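Jomstead Rugby names Ruby-Lee Kingi as referee development lead

JOMSTEAD, 30th December — Jomstead Rugby has appointed former match official Ruby-Lee Kingi to run its referee program from the start of next season.

Kingi refereed 513 club and regional games before retiring in July. She will oversee training for more than 400 officials and take charge of match appointments in the Buchanan and Irkow divisions.

"We lose too many new referees in their first two years," Kingi said. "I want each of them to have a coach on the touchline and someone to call on Sunday."

Entry-level courses will remain free. Nuritz continues as program sponsor, and its match-day nutrition guide for officials will be sent out with course packs.

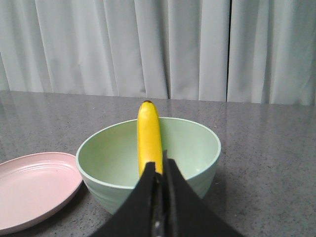 A banana in a bowl.

Registration is open through the Jomstead Rugby office.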